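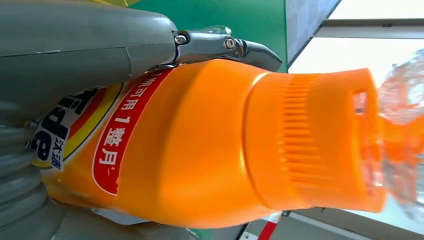 Bouteille orange, bandeau rouge bordé de blanc.

Notes de l'oratrice - Livrer une identité visuelle : fichiers, couleurs, validation

Ouverture. Annoncer le périmètre : la remise des fichiers au client. La création du logo est traitée dans l'autre session, y renvoyer les questions. Les cas cités viennent du studio Gorneo, avec l'accord des clients.

Point de départ : le dossier Udwood. Commande de 2000 cartes de visite et d'un jeu de logos. Le client valide à l'écran, l'imprimeur reçoit un fichier RVB, le vert sort terne. Le contrat ne disait rien de l'espace colorimétrique. Laisser la salle regarder les deux épreuves avant de commenter.

Structure d'une livraison. Un dossier par usage : impression, écran, bureautique. Dans chacun, le logo en couleur, en noir et en réserve. Les noms de fichiers portent la version et le mode colorimétrique, sans accent ni espace. Insister sur les espaces : certains flux de prépresse les acceptent mal.

Vectoriel d'abord. Le PDF et le SVG sont les formats maîtres. Les PNG sont exportés depuis le maître, jamais redimensionnés par le client. Textes vectorisés dans les fichiers finaux, texte vif conservé dans une copie de travail.
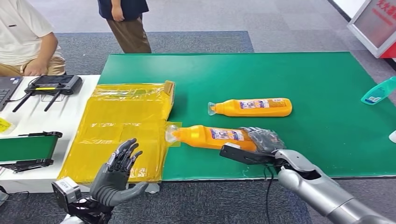
Cahier des interventions, n° 3 - page 2

Couleurs. Chaque teinte est notée en CMJN, en RVB et en hexadécimal. Si un ton direct est prévu, donner sa référence et l'équivalent quadri, en précisant que l'équivalence est approchée. Le profil ICC est choisi avec l'imprimeur avant la première épreuve. Pour Udwood, la teinte a été reprise avec l'atelier Omoregie - trois épreuves, la dernière signée en juillet.

Noir. Distinguer le noir simple pour les textes et le noir soutenu pour les aplats. Pas de noir soutenu sous un corps fin : le moindre défaut de repérage se voit. Montrer l'agrandissement.

Typographie. L'identité Udwood utilise Haltia en deux graisses. La licence bureau ne couvre pas le site. À vérifier avant la maquette, et à faire figurer sur une ligne séparée du devis. Si le client refuse la licence web, fixer par écrit la police de substitution.

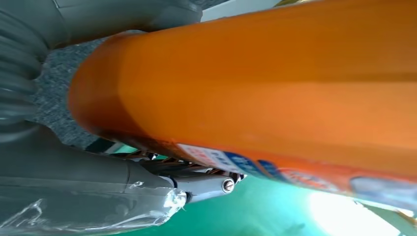 Par Adaeze Ogbonna

Validation. Bernd Buschmann relit les bons à tirer du studio et m'a transmis sa grille, à projeter ici. Elle comporte le format fini, les fonds perdus, la résolution des images placées, la surimpression et l'orthographe des coordonnées. Les images placées sous 400 ppp sont signalées lorsqu'elles contiennent du trait.

Allers-retours. Le devis prévoit deux séries de corrections. Une série correspond à un seul message regroupé, envoyé par un seul interlocuteur. Les demandes reçues ensuite sont chiffrées à part. Lire la clause telle quelle, puis passer.

Archivage. Conserver le fichier source, le PDF remis et le bon à tirer signé dans le même dossier. Le studio ne garde pas les essais écartés.

Questions fréquentes, si le temps le permet :
Faut-il remettre les sources ? Selon le contrat de cession, à décider avant l'acompte.
Une charte pour un petit client ? Oui, une page recto suffit.
Épreuve écran ou papier ? Papier dès qu'il y a un aplat.

Laisser la grille de relecture affichée pendant les échanges. Copies papier à l'entrée.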